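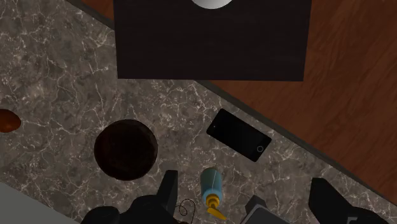 Annunziata Colombo, reading an early draft, objected that people in Stivville do not pick a counter by how well it wears, they pick it by how it looks in the store on a Friday afternoon. Fair point, and we changed the survey becuase of it.

4.2 What households said about stone

We got 298 forms back from Stivville and Wutstead. Two were blank, so 296 used below. Question 6 asked what mattered most when the counter was last replaced. Color and pattern came first, named by 112 households. Price second. Staining hardly came up, even in homes that later reported stains.

Figure 3. Grey marble with pale veins, computer rendering.

Veined stone was liked more in Wutstead than in Stivville - not sure why, the homes are of similar age. Renters mostly skipped the question. One wrote that the landlord had chosen "whatever was left over from Toledo," and we coded that as no choice.

Resealing is the weak spot. Many owners did not know marble is often sealed at all, and few could say when theirs had last been done. The Drillgate survey asked this differently (by season, not by year) so the two sets can't be be compared directly. Cost of resealing is taken up in 4.3.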